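4.3 Before you record: good practice at the table

Read this section even if you read nothing else. The Winemberg bench lost 47 recordings in November to people who had read nothing else either.

1. Wipe the marker on top of each finger with a dry cloth. A thumbprint counts as dirt, however clean the thumb.

2. Check that both orange pads sit flat in their housings. Tighten any proud screws by hand — no power drivers.

3. Set out the objects for the task card, and only those. Leave a clear gap between them.

4. Open and close the fingers 16 times, slowly, with nothing between them.
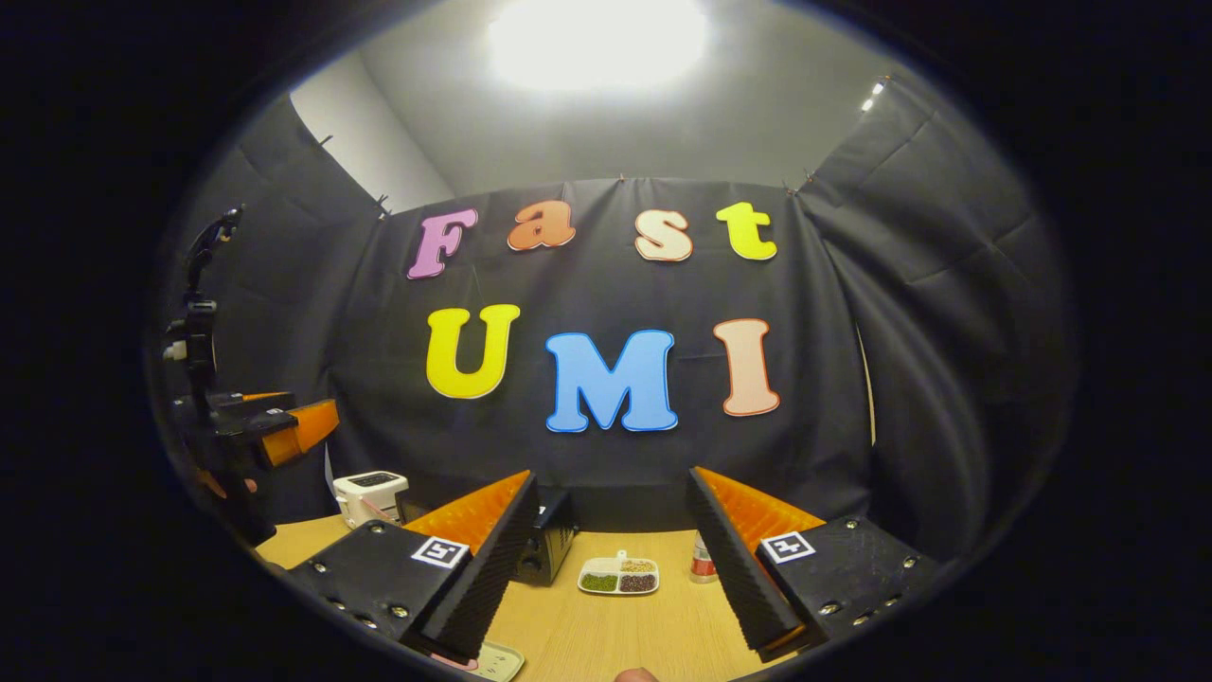

Figure 4-2. Both finger markers in view, with the divided grain tray, can and toaster on the table.

5. Enter the card number (for example, 2436) in the Drandon log before the first take. Memory is not a log.

NOTE: Small grains travel. If any leave their compartment, stop, sweep up and start the take again. Do not flick them under the cloth. We do look.

CAUTION: Keep fingertips out of the gap between the pads whenever the fingers are moving. The pads are soft; the housings behind them are not.

CAUTION: Toasters and other mains items stay unplugged throughout. No card asks for toast.

Changes to these rules go to Inmaculada Sotomayor in writing. For cleaning the pads, see 4.4.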